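Duserby drawer base unit, 600 mm

Price: £385 per unit, including VAT. Worktop and plinth sold separately.
Supplied by Lachance Kitchens, trade counter and online.

The Duserby is a floor-standing kitchen base unit with full-width drawers and a recessed pull. It comes assembled, with the runners fitted and the drawers in place. It can stand at the end of a run, between two other units, or next to a freestanding fridge if the side clearance given further down is kept.

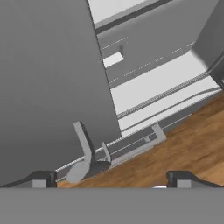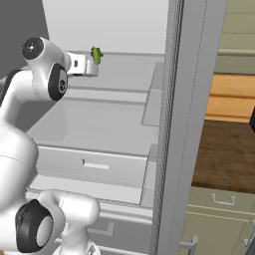 *Computer renderings. First: grey drawer front with recessed handle. Second: open refrigerator compartment.*

## What you get

- One assembled carcass with back panel
- Drawers on soft-close runners, fitted
- Four adjustable legs with plinth clips
- Two worktop brackets and screws
- One wall bracket
- Cover caps for the fixing holes
- Fitting sheet

Wall plugs aren't included. The right plug depends on the wall, and the ones that used to come in the box were only any good for solid brick.

## Sizes

| | |
|---|---|
| Width | 600 mm |
| Depth of carcass | 560 mm |
| Height of carcass | 720 mm |
| Leg height | 140 to 170 mm |
| Weight, without worktop | 53 kg |
| Maximum load, all drawers together | 68 kg |

The weight is for the unit as delivered. It's a two-person lift. If you have stairs or a tight hallway, take the drawers out first and carry them up separately. Each drawer has a number in pencil on the underside. Put them back in the same places or the gaps between the fronts may need setting again.

## Drawers

There are two layouts. The standard one has a shallow drawer at the top and two deep drawers below. The other has four equal drawers, and is mostly bought for utility rooms and craft rooms. Both are the same price. The layout can't be changed later, as the runner holes are drilled to suit one or the other.

The runners are full extension, so the whole drawer comes out past the front of the carcass and you can get at things right at the back. To take a drawer out, pull it fully open, press the orange catches under the front on both sides and lift. To put it back, rest it on the open runners and push it shut until both catches click.

The top drawer takes a cutlery tray up to 500 mm deep. The Handis tray fits it without trimming. Trays from other makers usually fit too, but measure the inside of the drawer first.

The deep drawers will hold a stack of dinner plates, saucepans standing upright with the lids beside them, or packets and jars. A bottle of oil or squash stands up in the bottom drawer of the standard layout. It won't in the four-drawer layout.

Please keep to the load limit. It covers everything in the unit added together, and a deep drawer full of cast iron uses up more of it than you'd think.

## The recessed pull

The pull is set into the drawer front, so nothing sticks out into the room. This is why people choose it for galley kitchens, where an ordinary bar handle catches on pockets and aprons. It's also easier on the hips of anyone squeezing past an open fridge door.

It does collect crumbs. Wipe it out with a damp cloth when you do the worktop. An old toothbrush gets into the corners.

Customers with arthritis or a weak grip have told us they find a recessed pull harder to use than a bar handle. If you're not sure, come to the showroom and try one with the drawer loaded. We keep one drawer filled with tins for this. The same unit can be ordered with plain fronts, undrilled, so you can fit your own handles.

## Colours

Fronts come in white, light grey, dark grey and Manari, a dull green. The carcass is white inside and out whichever front you pick. If the side of the unit will show, order an end panel in the front colour. End panels are cut to cover the carcass side and the leg space below it.

Manari fronts are made in batches. The green can differ a little from one batch to the next, so order everything you need in one go. If you're adding to a kitchen you already have, give us the batch code from the sticker on the back of any front and we'll check what is left. We can't mix a colour to match a front that has faded.

Samples are free. We'll post up to three. Look at them in the kitchen in daylight and again with the lights on, as the two greys in particular change a good deal under warm bulbs.

## Standing it next to a fridge

Most of the questions we get about this unit are about fridges, so this part is longer than the rest.

A freestanding fridge needs air down its sides and behind it. Check the booklet that came with yours and use the gap it asks for. Where there's no booklet and no label, leave 50 mm on each side. Don't be tempted to close the gap with a filler strip.

The door matters as much as the body. Many fridge doors swing out beyond the side of the cabinet as they open, and with a deep worktop next to them they stop short. You then can't pull out the salad drawer inside, because it hits the door. Open your fridge door as wide as it needs to go for the salad drawer to come out, and measure from the wall to the outside edge of the door. Keep the worktop out of that space.

Handles on the fridge can foul the drawer fronts too. With the recessed pull there's more room to play with, but an open drawer and an open fridge door will still meet if they face each other across a corner.

A worktop next to the hinge side of a fridge isn't much use for unloading shopping. Put the unit on the opening side if the room allows it. Plenty of fridges have doors that can be rehung, and it's worth finding this out before you move any furniture.

## Fitting

You'll need a spirit level, a drill, a cross-head screwdriver and a tape measure. A fitter will allow an hour for one unit on a reasonable floor. Old kitchens with a sloping floor take longer.

1. Take out the drawers.
2. Find the highest point of the floor along the run and start there.
3. Screw in the legs and set the first unit to height.
4. Level it front to back, then side to side.
5. Mark and drill for the wall bracket. Check for pipes and cables before drilling.
6. Fix the unit to the wall. Don't leave this out, even if the unit feels steady. With two loaded drawers open an unfixed unit can tip forward.
7. Join it to the next unit through the pre-drilled holes, if there is one.
8. Fit the worktop from below with the brackets.
9. Put the drawers back and clip on the plinth.

If the fronts don't line up after fitting, check the level again before touching the drawer adjusters. Most of the time the unit is twisted slightly and a quarter turn on one leg sorts it out. The adjusters are small wheels inside the drawer, one each side, and they move the front up or down by 2 mm.

## Cleaning and care

Warm water, a little washing-up liquid, then a dry cloth. Avoid cream cleaners and scouring pads on the fronts, as the surface will go shiny in patches and can't be put right. Wipe up standing water at the bottom edge of the fronts, especially by a sink or dishwasher.

The runners don't need oil. If a drawer becomes stiff, take it out and vacuum the runner channel. Rice and dried lentils are the usual culprits.

## Delivery and returns

Delivery is to the ground floor, through the front door, at a time of day agreed by phone. Deliveries start at 7.30 in the morning. The packaging is cardboard throughout and can go in household recycling. Our drivers can take it away if you unpack while they wait.

White and light grey are normally in stock. Dark grey and Manari are made to order. Factory holidays fall in June, so orders for these two colours placed late in spring will take longer.

Unused units can be returned in their packaging. Made-to-order colours and units with your own holes drilled in them can't be returned unless there's a fault.

## Goes with

- Duserby end panel, all colours
- Duserby plinth, cut to length
- Duserby sink base, 600 mm (no drawers)
- Handis cutlery tray
- Set of three 600 mm Duserby units in one colour, £1,133

For stock, batch codes and spare runners, ask for Ravinder Paquette at the trade counter. Have the order number ready if you've bought from us before.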